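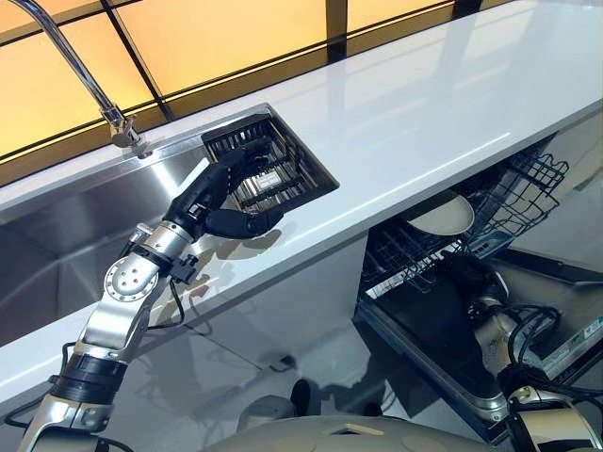

Slide 4. Left hand on the wire basket beside the sink, with the dishwasher open.

Good afternoon. My name is Ketill Thoroddsen, and I speak on behalf of the demonstration group at Juhl. This part of the talk concerns the way in which a kitchen task is shown to a two-armed robot by remote control.

The task is called Pesard in our records. An operator directs both arms and moves dishes between the sink and the dishwasher. Each complete attempt is stored as one demonstration. By the end of January the group had stored 3,629 demonstrations, of which 2,785 were accepted for training.

(Pause. Next slide.) 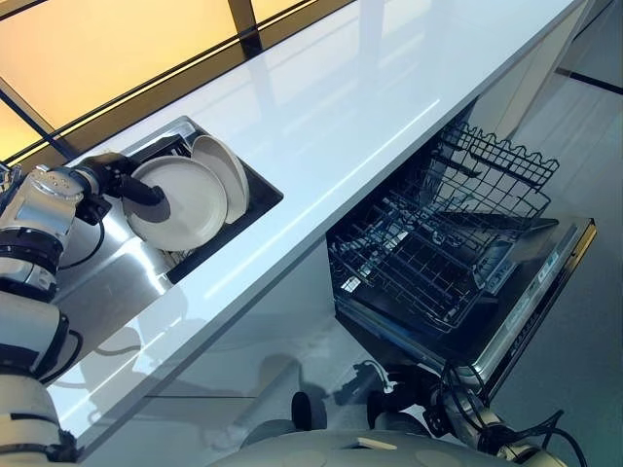

Operators are asked to work at an even pace and to avoid correcting a grasp more than once. Plates are the most difficult items for new operators, as the rim must be approached at a steady angle. Of the demonstrations not accepted, 614 were set aside for hesitation at the moment of contact. The remainder had incomplete recordings.

Every demonstration is reviewed by two persons using the Dukeo viewer. Where they disagree, the operator is invited to comment before a decision is entered.

(Next slide. Allow time for the audience to look.)

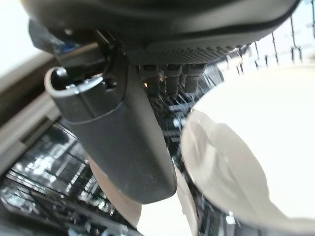 Slide 6. Wrist view: a gripper finger close to the rim of a white bowl in the rack.

The wrist view is recorded together with the head view. Reviewers consult it when the hand hides the dish from above. Questions on camera placement will be taken after the Gerkska results, beginning on slide 9.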